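Temps de lecture : 3 min
Imprimer | Envoyer par e-mail

Fil de Ditte Þórarinsdóttir

1/ Bon, je vous le promettais depuis janvier et vous avez été d'une patience d'ange : voici enfin le fil sur nos résultats avec les démonstrations à la pince tenue en main. Prenez un café, je suis bavarde, vous le savez.

2/ La question de départ vient de Grímur Briem, mon voisin de bureau chez Kovum. Quand on apprend une tâche de cuisine à une politique visuomotrice, vaut-il mieux beaucoup de démonstrations dans un seul décor, ou moins de démonstrations par décor, mais des décors qui changent ?

3/ Tout le monde a une intuition là-dessus (moi la première, et j'étais plutôt du côté « beaucoup, au même endroit, bien propres »). On avait envie d'un vrai face-à-face, à budget égal, avec les mêmes opérateurs et la même tâche.

4/ La tâche, on l'a appelée Bultden, parce qu'il fallait bien un nom de dossier et que celui-là est resté. Saisir un aliment factice, le poser dans un plat, rapprocher le plat du four. Dit comme ça, c'est trois fois rien. Essayez donc avec un objet allongé qui roule dès qu'on l'effleure !

5/ Côté données : 878 démonstrations enregistrées, 818 gardées après tri. Les autres sont parties pour des raisons assez banales, surtout des pertes de suivi quand la main allait trop vite, et quelques gestes interrompus en route.

6/ On a entraîné 2 politiques avec la même architecture et le même nombre d'exemples. La première n'a vu qu'une disposition de table. La seconde en a vu six, avec les appareils déplacés et les petits plats échangés entre les séries.

7/ Le fond, lui, n'a pas bougé pendant toute la collecte : tissu noir tendu sur les murs, même éclairage au plafond. Grímur y tenait beaucoup et je l'ai trouvé maniaque pendant une bonne semaine, avant de lui présenter mes excuses. Quand on veut mesurer l'effet de la table, il faut laisser les murs tranquilles.

8/ Une vue pendant une série avec le petit four au fond, pour ceux qui me demandaient à quoi ressemble le poste :
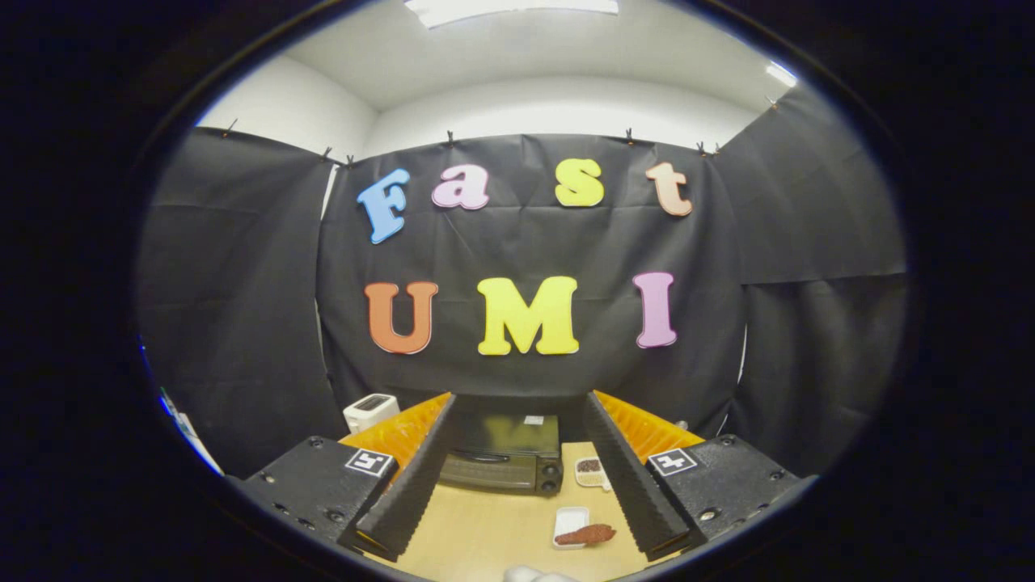
Les deux doigts de la pince face au plan de travail, un marqueur carré de chaque côté.

9/ Les marqueurs, on s'en sert pour estimer l'ouverture de la pince à partir de la vidéo. C'est simple, ça se recolle en deux minutes, et ça nous a évité pas mal de câbles.

10/ Le résultat, maintenant ! Sur les dispositions déjà vues, la politique « une seule table » garde un léger avantage, ses gestes sont plus francs. Dès qu'on déplace le four, elle vise l'ancien emplacement avec un aplomb qui fait un peu de peine. L'autre hésite davantage à l'approche, mais elle se recale et finit bien plus souvent la tâche.

11/ Je reste prudente, je vous demande de l'être aussi : une seule famille d'objets, un seul fond, et on n'a pas encore touché à la lumière. Lauritsen, notre banc d'évaluation interne, doit encore repasser les essais avec des objets jamais vus. Je ne parierais pas ma chemise.

12/ Pour celles et ceux qui collectent en ce moment, mon conseil très terre à terre : changez la table entre deux séries, même un peu, et notez-le dans les métadonnées tout de suite. On avait remis ça au lendemain au début et j'ai passé une soirée entière à revoir des vidéos pour retrouver qui avait bougé quoi.

13/ Le script de tri s'appelle Hastex, je le nettoie et je le partage dès qu'il sera lisible par quelqu'un d'autre que moi. Merci à Grímur pour les relectures et les madeleines. Posez vos questions sous le fil, je réponds ce soir après 20 h.

Contact | © Kovum, tous droits réservés | Haut de page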